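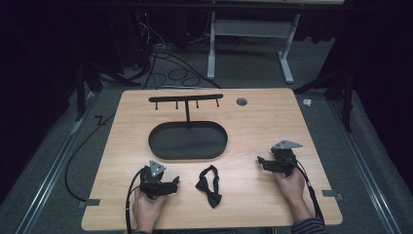 1 minute read

I have a confession about bow ties! For years mine lived in a drawer at Westmont, straps tangled together like Christmas lights, and every time we had a do on I'd be digging through the lot at 5 pm while my ride sat in the driveway. So in April I finally got my act together and went looking for a proper place to put them.

A little black T-shaped rack is my new favourite thing. Four pegs under the bar and an oval tray at the foot for cufflinks, collar stays and whatever else comes out of my pockets (mostly receipts and cough lollies, if we're telling the truth). It's small enough to live on a table, and black goes with everything, bow ties included.

My only tip is to lay the tie down first and sort out the strap before you go near a peg. Mine always wants to curl up into a wonky loop, so I ease it open, check the band isn't twisted and then hang it by the strap. I've got 16 ties and only four pegs, so the good ones get the rack and the novelty ones are still in the drawer. Sorry, flamingo print!

If you've got spare bow ties at home, the Sallance dress-up box would love them. Colour doesn't matter, and neither does the odd gravy stain. Drop them at the front counter any time before 5.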